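Turn Down the Ceiling Light

I've lived in Penry for 24 years, and I can tell you which of my neighbors are happy after dark just by walking the dog. It's the ones with lamps on. Everybody else is sitting under one big white fixture, squinting at their dinner like it's a tax form.

I used to be one of them! Our old place on Illden Street had a kitchen light so harsh that guests kept drifting out to the porch, even in February. Then I bought 3 secondhand lamps in Peswood, and people started staying until midnight (my mother-in-law included, so be warned).

I know the argument for bright rooms. You need to see the onions you're chopping, and my eyes aren't getting any younger either. Fine — put a good light over the cutting board and switch it off when you sit down.

Color is where I get carried away. A warm bulb is the safe choice, but I love a room that goes all the way, one strong shade poured over everything until the table and whatever's on it belong to the same evening. Purple, even. My husband says no.

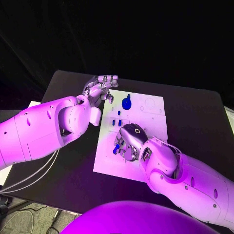

What I'd Do First

Buy one lamp and put it lower than you think it should go. Leave the ceiling switch alone for a week and see if you miss it.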